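Laundry thread, by request of Souad Ouazzani, who wants to know why her front loader smells. Short version: gasket, detergent, closed door. Longer version follows.

The gasket is a folded ring of rubber between the drum and the cabinet. The fold holds water after every cycle. Lint and detergent film collect in it, and the smell usually starts there.
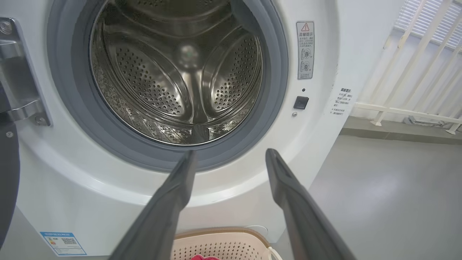 Drum cleaning gets all the attention, and the drum is the easy part. Steel drains well. The perforations let water through to the outer tub, and the lifters, those raised fins on the drum wall, have holes in them too. Run a hot empty cycle once a month and leave them alone. Spend your effort on the gray rubber: pull the fold back and wipe all the way around, bottom last.

Detergent. Most people use too much. The excess stays behind as film and feeds whatever is growing there. I cut my dose in half in February and the clothes came out the same.

Kiều Phan asked about vinegar. I don't use it. Repeated doses can be hard on rubber, and a damp cloth with a drop of dish soap does the job.

Spin speed doesn't fix smell either. My old Werkiso had 1,179 cycles on the counter when I sold it, nearly all at low spin, and the gasket was clean. It got wiped every 2 or 3 loads.

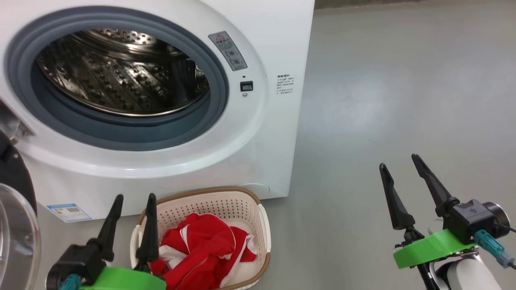
Reds are a separate question, and I get it often. Cold water, short cycle, and no whites in the load until the color stops running. Red and white in one garment, like the piece bunched up in the basket here, can't be sorted apart, so wash it alone the first few times and take it out as soon as the spin ends. Don't leave it folded on itself wet.

Last item: leave the door open between loads — wide if you have the floor space, a hand's width if you don't. Drawer too. Vangelis Balaskas says his hallway is too narrow for this. A hand's width, Vangelis.

Filter cleaning gets its own thread. Bring a shallow tray and a towel.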